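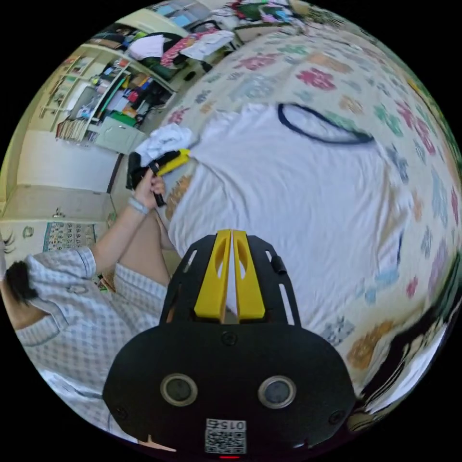
The Drorkley open day put the bedding and laundry rooms on the upper floor this year, and I spent most of my visit there. Each bed was made up with a different quilt and used for folding practice. The one I stayed at longest had a cream quilt with blocky flowers in pink, teal and orange, and a white t-shirt with navy trim at the neck was spread out flat on it. Hilde Jacobs gave the talk on t-shirts. Her method is two folds in from the sides, then up from the hem, and she smooths the neckline first. I tried 10 at home later and the sleeves still gave me trouble.

Verhoeven had supplied the bedspreads and Kedir Nigatu answered questions about washing them. He recommends a cool wash and line drying in the shade. A double costs $61, which was more than I wanted to spend.
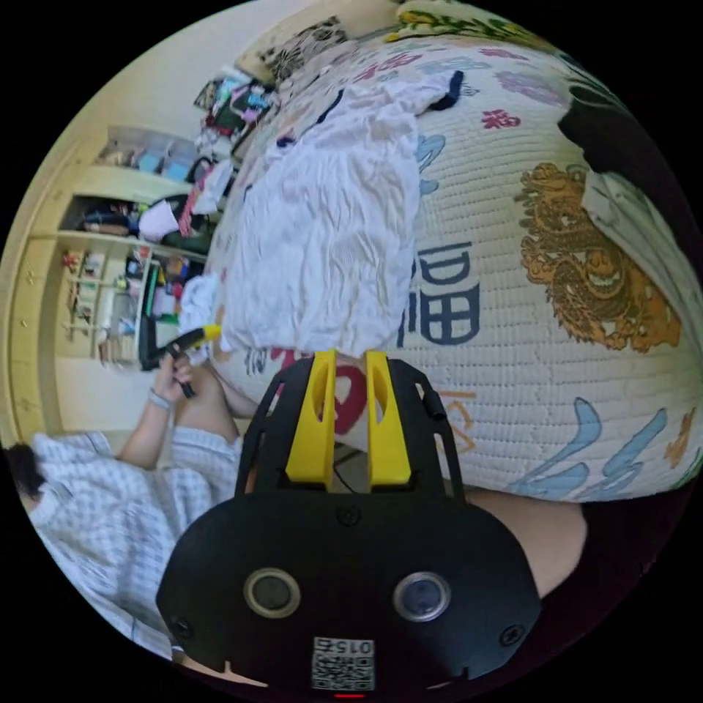

Bedspread with the 福 character and a golden-brown dragon, upper floor.

Entry was $4, paid at the door. Parking is behind the building and fills early.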